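4. Kitchen chores in simulation

4.1 Why we started with the kitchen

I'll admit up front that the kitchen was my idea, and that Benjamín Gaete argued against it for most of July. His case was that we already had a decent shop-floor setup (bin sorting, part loading, the usual) and that moving to a home kitchen would mean throwing away half of our tooling. He was right about the tooling. I still think the kitchen was the better choice, and this section is my attempt to say why, and also to say plainly where our policy falls on its face.

The question we care about is a pretty simple one: if you hand a single-arm robot an ordinary chore, stated the way a person would state it, does the chore get done? We don't mean "does the gripper close on the object." Grasping numbers in our field look great these days, and then you try to get a table cleared and the whole thing comes apart at the third step. A chore has a beginning and an end, and there's usually some annoying bit in the middle where one thing has to be moved before another thing can be reached. That middle bit is what we wanted to measure.

Kitchens are full of middle bits! Counters are crowded, the good stuff is at the back, and the things you pick up are often wide, shallow or slippery. On a shop floor you can usually ask somebody to move the bin six inches to the left. At home you're stuck with wherever the refrigerator happens to be.

4.2 The Gemedcombe task set

We collected our tasks under the name Gemedcombe, mostly so we could stop calling it "the new one." It has 55 chores, each with a one-sentence instruction and a checker that looks at the final state of the world. Some are short, such as putting a cup in the sink. Others chain several moves together, and we capped every attempt at 500 control steps so that a policy couldn't just dither its way to success. I went back and forth on that cap. A more generous one would help the slow, careful behaviors that people might really prefer in their homes, and I'd like to revisit it. For now it keeps the runs comparable.

The checkers were more work than I had planned for. Take "put the bowl away." Does a bowl balanced on the lip of a shelf count? What if it's on the right shelf but upside down? We ended up writing the rules by hand, arguing over them, and then rewriting the ones we had argued about the longest. Benjamín kept the list of disputes, and it will be released with the code.

Demonstrations came from teleoperation inside the simulator. After we dropped the ones where the operator gave up or the physics went strange, 2,526 were left for training. They aren't spread evenly. People like doing the easy chores, so the easy chores have more data, and we made no attempt to balance them out.

4.3 Policies

We compare two policies. Ratesik is our baseline, a plain imitation learner that looks at the camera images and the instruction and predicts a short burst of arm motion. Ikham uses the same backbone but adds a second head that guesses which part of the chore it is in. When the guess changes, Ikham throws out the rest of its planned motion and starts fresh from the current view. That's really the whole difference - I wish I could make it sound fancier.

Both policies see the same images and the same training data, and both were run on the same starting layouts. Neither gets object positions from the simulator. We tried giving Ratesik the true positions once, out of curiosity, and it did better on grasping and barely better on finishing chores, which tells you something about where the trouble is.

4.4 Working close to other things

The chores that taught us the most were the ones along the back counter. Figure 4 comes from one of these layouts, and the reason I like it is how little room there is to be sloppy. Between the small appliances and the side of the refrigerator, the reachable part of the counter is narrow, and the arm has to come in at a slant. A policy that learned its reaching on an open table tends to take the straight path, and the straight path goes through something.

Pans make it worse. A pan sticks out well past the hand, so the space the arm needs is bigger than the arm itself. Ratesik never really picked this up. In its failed runs it plans as though the hand were empty, and the rim of the pan catches whatever is nearby. Ikham does this too, though it's better at backing off and coming in again from another side.

Figure 4. Simulated kitchen layout: the arm at the back counter, with a shallow gray pan at the end of the arm and the gripper just in front of a small white object near the refrigerator.

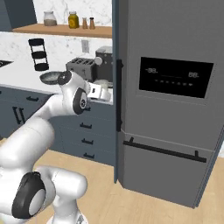
4.5 Results, and what I make of them

Ikham finished 47 percent of its attempts over the full task set. Ratesik trailed it on every group of chores apart from the very shortest, where the two were too close for me to claim anything. I was hoping for more than half, so I was a little let down, and then I watched the failures and felt somewhat better. Plenty of them got most of the way there.

The most common failure, for both policies, was a good grasp followed by a bad placement. Next came wandering, where the arm hovers near the right spot and never commits. Dropped objects were less of a problem than I expected, but our simulated friction is kind, and I wouldn't lean on that result.

So, can machines do household chores yet? Going by these numbers, some of them, on a good layout, with nobody in a hurry. I wouldn't leave Ikham alone with dishes I cared about. Our colleagues on the Ulloa project are trying the same policy on a real arm with a smaller set of chores, and their early runs suggest that the order of difficulty carries over even if the success rates don't. Tight counters are hard in both places. Pans are hard in both places. Section 5 takes up the transfer question properly, including the changes we had to make to the control rate.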